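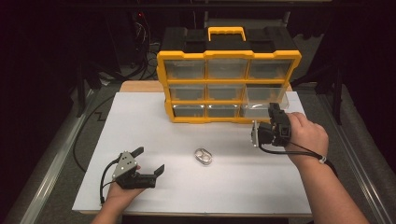
What does a prisoner of conscience do with a letter from a stranger on the other side of the world? In my experience they keep it, and if they're allowed a pen they write back.

I've been writing to people jailed for their beliefs for 22 years now, mostly from my kitchen in Skandavard, and I still get a flutter when a reply lands. There have only ever been two! The first was from a schoolteacher locked up over a leaflet (one page, both sides crammed), and she mainly wanted to know about my garden.

Fiorella Leone roped me in. She'd started the Kornirora letter circle after her cousin was arrested at a prayer meeting, and she's a hard woman to refuse – I went along for the soup and came home with three addresses.

We sent 1,212 letters last year. Benedikt Fankhauser looks after the tally and grumbles about postage, but he's our best writer by a mile. Keep it short, he tells the new ones, leave politics out, and never mention the charge. Colour postcards are good if the prison lets them through.

Our next big write is in April, at the Ammann hall. Bring your own pen, mine always go missing.

November 13, 2024

14 shares | 2 comments

Related
Fasting in solidarity: a diary
The chaplain of Fuvanent
How to write to an embassy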